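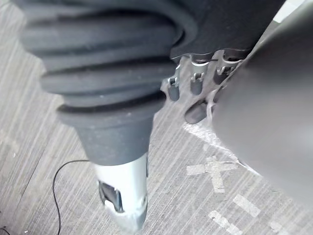

Ribbed rubber boot and metal tip, pointing down

Search this site Enter keywords Go

Print this page | E-mail this page

When the deposit scheme stops paying: my notes for the Istley library talk
Friday, April 8, 2022

Start with the show of hands. Who has ever put money into something because a cousin did? (Mine goes up first. Always gets a laugh.)

Then the Saludo story. I put in 1250 dollars, and for nine months the interest landed on the first like clockwork. Month ten it came eleven days late with a very nice letter. Month eleven, only the letter! Pass the letter round, ask people what's missing. Someone usually spots that it has a phone number but no street address.

Slow down here, I rush this bit. Paying on time at the start proves very little. Early interest can come straight out of the next person's deposit, and it looks exactly the same on your bank statement.

What I did wrong:
- rang the agent every day and wrote nothing down
- handed over my original certificate "for renewal" (groans from the room, let them groan)
- waited till June to file a complaint, as the agent kept saying next week

Now the useful part. Copies of everything, both sides, before you talk to anyone. Bank statements showing the money going out AND the interest coming in, even if it makes you look like you did fine out of it. One page with dates down the left and what happened on the right. I wrote mine at the kitchen counter in one evening and I still hand out that same page.
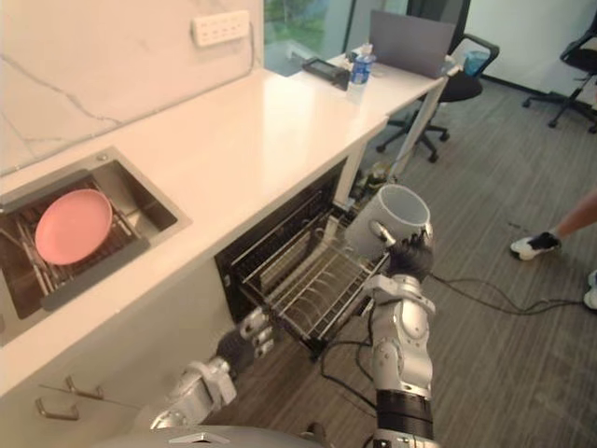 Next, going in as a group. There were 54 of us by the end, and we got a proper meeting the first time we asked, after months of me getting nowhere alone. Pick one person to do the letters. Agree early on who pays for the stamps and the lawyer, or you'll be fighting each other by Easter.

Mention Genel quickly. That's the "recovery service" that phoned half our list offering to get the money back for a fee up front. Please don't! Ask for the fee to come out of whatever they recover and listen to how fast they hang up.

If there's time: the Faker brochure, page two, the word "assured." Ask them who is doing the assuring.

Questions. Someone will ask if I got my money back. Part of it, and I'm still filling in forms for the rest. Leave the sign-up sheet by the door and collect the letter before people go, I lost a copy last time.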